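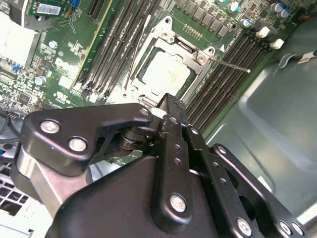
The computer under my desk has been making a noise like a bee in a soup can since February, and last night I finally ran out of excuses. I had a free evening, a clean table, and a screwdriver set I bought for a different project that also never happened. So I opened it up.

Some background. This is not a sleek machine. It's an old workstation with a gray metal chassis and a green motherboard, from the era when computers were allowed to look like computers. I got it from Sławomir Kubiak when the Saltmont print shop closed, and I paid him in cash and a bicycle rack. He threw in a box of cables, most of which fit nothing made by human hands. I have since moved apartments twice with that box.

The plan was simple. Take off the cooler, clean everything, put on new thermal paste, put the cooler back, move the memory around so it's in the slots it should have been in all along. The video I watched did this in the time it takes to eat a sandwich. It took me two hours and 23 minutes, and I know this because I'd told Maja Kwiatkowski I would call her back "in a few minutes" and she kept a log.

The side panel came off easily. I mention it because it was the last thing that did.

What came out with the panel was dust. I own a cat, I rent a place with carpet, and this computer has spent its life on the floor doing the work of a vacuum cleaner without any of the respect. The dust had formed a sort of felt. I could have made a hat. I carried the whole thing out to the balcony, which is a sentence that does not convey how heavy it was, and went at it with a paintbrush and a can of air while the guy across the courtyard watched me over his tomatoes. I waved. He went inside.

Then back to the table for the cooler. Four screws, and the manual (I found the manual, a PDF of a scan of a photocopy) says to loosen them in a cross pattern, a little at a time. Three of them behaved. The fourth turned, and kept turning, with the cheerful looseness of a doorknob in a haunted house. I called Jarosław Kaczmarczyk, who used to fix these for a living at Nowicki and now does something with insurance that he doesn't like to discuss. He told me to press down on the corner while turning. I said I was. He said press harder. I pressed harder. It came out. He said "mm" and hung up.

The old paste had gone to something like dried toothpaste. Getting it off a processor is strangely pleasant work. You put a drop of rubbing alcohol on a coffee filter and go around and around and the gray comes off and there's metal again, and for a minute you feel like a person who restores paintings. I got very into it. I did the bottom of the cooler as well, and then I did the processor again, and then I cleaned a bit of the table that had nothing to do with anything.

A word on the lever. The processor sits in its socket under a metal frame, and the frame is held shut by a thin rod that bends out to the side with a little hook at the end. I had no reason to touch it. The processor was fine where it was. Everything I read said that if you don't need to take it out, don't take it out, and still that lever sat there the whole evening like the last chocolate in the box. I left it alone. I'd like that noted somewhere, so I'm noting it.

Memory next. I had 2 sticks from the original machine and another pair that I bought used from a seller in Budurthorpe, who wrapped them in what I'm fairly sure was a sock. The rows of slots on either side of the socket are almost all black, which must have saved somebody at the factory a bit of trouble and cost me a good chunk of my evening. On the cheap boards I grew up with, they color the slots so even I can manage. On this one you get tiny numbers printed in tiny type, and the tiny numbers don't run in the order you would put them in if you were, say, numbering things. Genowefa Krajewska, my downstairs neighbor, who had come up to ask about the noise from the balcony, held the flashlight and read them out to me. She is 80 percent sure one of them was an eight. We went with it.

If you have never pushed a memory stick into its slot, the force required is exactly the amount at which you begin to picture breaking it. Then you add a bit more. Then there's a click, and you find out you have been holding your breath. Genowefa said it sounded like a knuckle, and that she'd be going now.

The new paste comes in a small syringe. The internet is divided on whether you should apply a pea, a line, or an X, and people on all three sides have clearly lost friends over it. I aimed for a pea. I got something closer to a chickpea. It's under the cooler now and between it and its conscience.

Cooler back on, cross pattern, a little at a time. The bad screw went in like a lamb, for reasons of its own. Fan plugged in. Panel left off, out of superstition. I pushed the button.

Nothing. Then I plugged it in at the wall, and pushed the button again.

It started, it found all the memory, and it asked me to set the clock, which it believed to be some time in the previous century. The bee is gone. There is a new sound, more of a whisper, that Jarosław says over the phone is probably a cable brushing the fan, and I'm going to look into that as soon as I find the screw that was next to my coffee cup. The cat was on the table for a while. I have questions for the cat.

Maja, I'm calling you back tonight.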